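4.3 Ajuste del planificador de agarre para materiales flexibles (Itera, módulo Hirkov)

Antes de empezar, cargue el perfil «film» y verifique que las dos cámaras de muñeca publican a 30 Hz.

1. Abra Percepción > Máscaras y active la opción Translúcido.
2. Fije el umbral de contacto en 27.
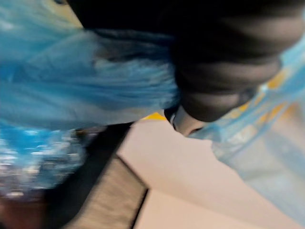
Fig. 12. Bolsas azules vistas desde la muñeca, con desenfoque de movimiento.

3. Si la máscara parpadea, baje la velocidad de aproximación. El filtro descarta las imágenes borrosas y el planificador espera
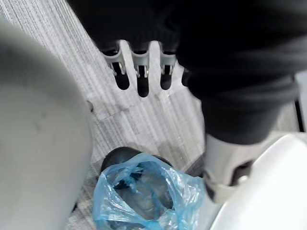
hasta recibir una máscara estable. No pulse Reintentar durante esta espera.

4. Seleccione el modo Bimanual y asigne un objetivo a cada brazo. 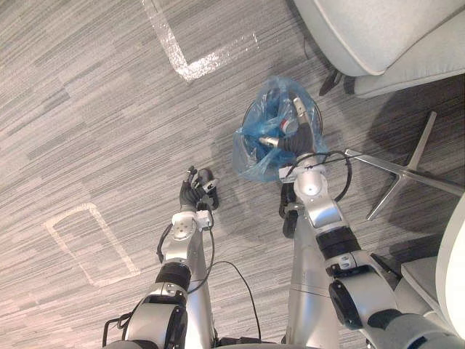

Fig. 13. Brazo derecho en la abertura de la papelera; brazo izquierdo con un objeto pequeño.

PRECAUCIÓN: el error 143 indica que las trayectorias de los brazos se cruzan. Detenga la ejecución y planifique de nuevo.

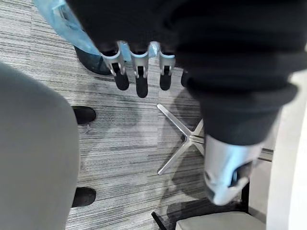 5. Ejecute la segmentación por clases. Las telas oscuras necesitan el parámetro de contraste alto. En una prenda negra como esta, que cubre en parte los dedos, la máscara de la mano puede quedar incompleta; marque entonces Usar cinemática y guarde el perfil.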